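Photogrammétrie par drone : « le recouvrement se décide au bureau »

Entretien publié le 14 février 2021

Le bureau de relevés aériens Closetti travaille depuis six ans pour des exploitants de carrières, des syndicats de rivière et quelques communes. Son responsable des acquisitions nous a reçus pour parler d'un point que les cahiers des charges traitent en une ligne : la préparation du vol et le contrôle de la précision. Il a demandé que son nom n'apparaisse pas, plusieurs marchés étant en cours.

Premier sujet, le taux de recouvrement. Closetti vole en général à 80 % en longitudinal et 70 % en latéral sur terrain nu. « Sur une carrière, on peut descendre un peu. Sur une ripisylve, on monte, parce que le feuillage bouge entre deux prises et que l'appariement des points décroche. Le recouvrement se décide au bureau, avec le modèle de terrain sous les yeux. Sur place, on ajuste la hauteur et c'est à peu près tout. »

La dernière campagne, menée en janvier sur le site de Flendara, a produit 856 clichés en quatre vols. La surface utile était de 55 hectares, avec un dénivelé assez marqué pour imposer un suivi de terrain. « À hauteur constante par rapport au point de décollage, la résolution au sol aurait varié du simple au double entre le carreau et la crête. On aurait obtenu une orthophoto présentable et des cubatures fausses. »

Le suivi de terrain suppose toutefois un modèle numérique à jour. L'équipe avait prévu un vol préalable, haut et rapide, pour en fabriquer un. Notre interlocuteur y tient : les modèles publics sont corrects en campagne, beaucoup moins sur un front de taille qui recule chaque année.
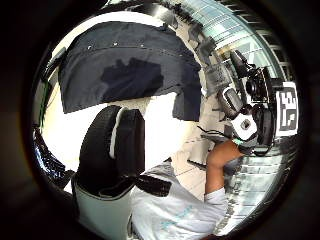 Pour Mihăilă, ce vol préalable est une dépense superflue dès lors que l'exploitant fournit son dernier levé, et le temps gagné serait mieux employé à multiplier les points de contrôle. Le responsable des acquisitions connaît l'argument et ne le rejette qu'en partie. « Si le levé a moins de trois mois et qu'on sait dans quel système altimétrique il a été fait, d'accord. On reçoit souvent un fichier sans métadonnées. Je ne fais pas voler une machine à 60 mètres du sol sur un fichier sans métadonnées. »

Viennent ensuite les points d'appui. À Flendara, l'équipe a posé dix-huit cibles, dont douze ont servi au calage et six au contrôle. Ces dernières ne sont jamais introduites dans l'ajustement par faisceaux. « C'est la règle de base et elle est régulièrement enfreinte. On voit passer des rapports qui annoncent deux centimètres d'erreur moyenne quadratique, calculés sur les points qui ont servi à caler le bloc. Ce chiffre mesure la souplesse du calcul. Il ne dit rien du terrain. »

Le récepteur embarqué en cinématique temps réel n'a pas supprimé ce besoin. Il réduit le nombre de cibles — de moitié, selon les essais internes du bureau — mais laisse subsister un biais vertical lié à la focale. Sans au moins un point au sol bien réparti en altitude, la focale estimée compense l'erreur de hauteur et le modèle se décale en bloc. « En planimétrie, on ne remarque rien. En Z, on peut perdre cinq centimètres. Sur un stock de granulats, l'exploitant s'en aperçoit au moment de l'inventaire. »

Côté capteur, Closetti a abandonné l'obturateur déroulant. La correction logicielle fonctionne, reconnaît le responsable, mais elle ajoute des paramètres au calcul et fragilise les blocs étroits, par exemple un linéaire de berge. Le bureau travaille désormais en obturateur mécanique, focale fixe, mise au point bloquée. L'exposition est réglée en manuel avant chaque vol, avec une vitesse minimale de 1/1000. « L'automatisme corrige d'une image à l'autre. Pour une belle vue, très bien. Pour une mosaïque, on se retrouve à égaliser des bandes. »

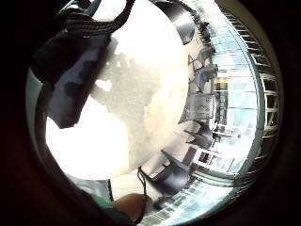 Une table ronde, en partie à l'ombre.

La lumière reste la contrainte la moins négociable. L'équipe préfère un ciel couvert et homogène à un soleil franc, qui brûle les surfaces claires et bouche les ombres ; dans les deux cas, l'appariement manque de texture et le nuage se troue. En hiver, la fenêtre utile se réduit à quelques heures autour de midi. Deux des quatre vols de janvier ont été refaits pour ce motif.

Le traitement est assuré par Clelosel, la chaîne de calcul maison. Sur le bloc de Flendara, elle a retenu un nuage dense de 258 millions de points après filtrage. Le responsable met en garde contre l'usage commercial de ce genre de valeur : « La densité se paramètre. Je peux doubler le nombre de points en changeant un réglage, l'information n'aura pas augmenté. Ce qu'il faut demander au prestataire, c'est l'écart sur les points de contrôle, point par point, avec le signe. »

Il recommande aux maîtres d'ouvrage d'exiger trois pièces avec les livrables : le rapport d'ajustement complet, le carnet des points levés au sol et les images d'origine. Les dernières sont rarement réclamées. Closetti les conserve cinq ans, puis les efface, sauf demande écrite du client.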